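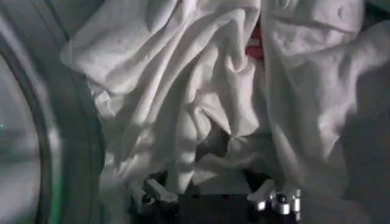 Item 3: white linens, with a red piece in the pile.

Gruvisthorpe House Residents' Association
Minutes of the laundry and linens meeting, 28 Mar 2024

1. Minutes of the February meeting
Approved with one correction. The February minutes said the new folding routine was "working well." Several members asked who had found this. The words were struck and replaced with "in use."

2. Renel contract
Renel has offered to take over washing of all guest room sheets and towels for $200 a month. The offer covers pickup and return but says nothing about stains, lost items or what happens over holidays. The chair's view was that the price looked low for the amount of work and would likely go up after the first bill. Members wanted to see the full terms before any vote. No decision.

3. Sorting of whites
Red fabric is showing between the folds of the white. It was pointed out that the sorting sign went up last month for exactly this purpose, and that a second sign was now being proposed. The secretary asked what a second sign would do that the first had not. There was no clear answer.

One member felt a single red item was a small matter. Others remembered the pink pillowcases and did not agree. It was suggested that heaped whites be shaken out one piece at a time before loading. This was agreed, though doubts were recorded as to whether anyone will do it at 7 in the morning.

Motion to buy a second sign: failed, 4 against.
Motion to shake out whites before loading: carried.

4. Color-catching sheets
A box of 40 from Leltisell costs less than replacing a set of sheets, according to the member who brought the flyer. The flyer was the only evidence offered. Agreed to buy one box and try it on old towels first. If the towels come out pink, the matter is closed.

5. Folding table
The Hordiienko unit has again offered its spare table. The same offer was made last fall and no table came. Accepted, subject to the table being in the laundry room by the next meeting.

6. Other business
A request for scented detergent was not taken up. Dryer lint was raised and put off — again — to the next meeting.

Actions
Chair to ask Renel for written terms, including stains and lost items.
Secretary to order the Leltisell box and keep the receipt.
All members to check white loads before starting a machine.

Next meeting: date to be posted by the mailboxes.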